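**Onni Hirvonen** is a retired Finnish-born goaltender who spent nine seasons with the Pirkum Lanterns, a minor professional hockey club, and who remains the most recognized athlete in Pirkum by a margin that has never been seriously tested. He is known for an unhurried style in goal, for the playoff run that took the Lanterns to their only league final, and for a series of local mattress commercials that many residents can still recite.

## Early career

Hirvonen played junior hockey as a defenseman and moved into goal at 15, when his team's regular goaltender switched to floorball. He later described the change as temporary. He arrived in North America on a tryout with Asidano, which released him after two exhibition games and kept one of his masks. Pirkum signed him that same week as a third goaltender, a position the club had not previously had and for which it did not own a jersey. He wore number 31, left over from a promotional night, and kept it for the rest of his career.

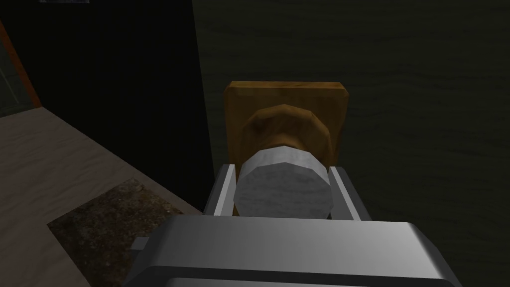

His first start came in December, after both goaltenders ahead of him had been hurt, one of them in a parking lot. The Lanterns lost 5–4 in overtime. Head coach Ibrahim Okonkwo, who was not given to praise, told reporters that Hirvonen had "stood in the right place a lot," and started him in the next game. He held the job from then on.

## The final

Pirkum finished the regular season fourth and was generally expected to be home by April. The Lanterns beat Swai in the first round and Asidano in the second, the latter a seven-game series in which Hirvonen recorded two shutouts against the club that had let him go. Whether he asked for his mask back during the handshake line is disputed. Defenseman and team captain Dell Marchuk has always said he did.

The final, against Elora, lasted six games. Pirkum's arena had a capacity of more than 3,000, a figure that had been of purely academic interest until that spring. All three home games sold out, and the fire marshal attended each of them, reportedly as a fan for the last. Elora won the deciding game 2–1 on a shot that struck a stanchion, a skate and the crossbar before going in. The city held a parade anyway. It had already rented the truck.

## Style of play

Hirvonen played deep in his crease and seldom left his feet, an approach that was out of fashion when he started and no more in fashion when he stopped. Sportswriter Rania Hattar of the *Pirkum Ledger* compared watching him to "watching a man wait for a bus he knows is coming." He handled the puck badly and knew it. Okonkwo at one point barred him from passing to anyone standing more than a few feet away, and the rule was never formally lifted.
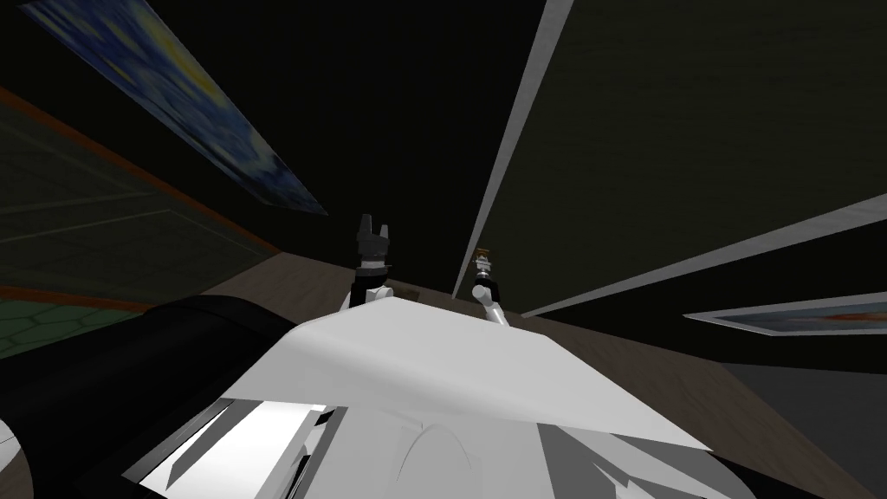 His records with the club include most wins, most games played and, to his visible irritation, most assists by a goaltender in a single season (3). Two of those came on pucks that bounced off his pads.

## Rivalry for local attention

Pirkum has two other professional teams, and Hirvonen's standing has been a sore point for both. The soccer club spent heavily on striker Marwa El Fassi, who led her league in scoring twice and was, by most measures, the better athlete. A reader poll in the *Ledger* nonetheless placed Hirvonen first for the city's favorite sports figure four years after he had retired. El Fassi finished second and sent him a fruit basket. The basketball team's entry was its mascot, a heron, in fifth.

Hattar has argued that the result says less about Hirvonen than about Pirkum, which she calls "a hockey town that goes to other things when hockey is sold out." The soccer club disputes this and cites its attendance.

## Later life

Hirvonen retired after a second hip operation and turned down a coaching position with the Lanterns, citing the bus rides. He runs a summer goaltending camp each June. The mattress commercials ended when the store closed. His number was retired before a Monday night game against Swai, which the Lanterns lost, and the banner hangs above the east goal, next to the one for the conference title.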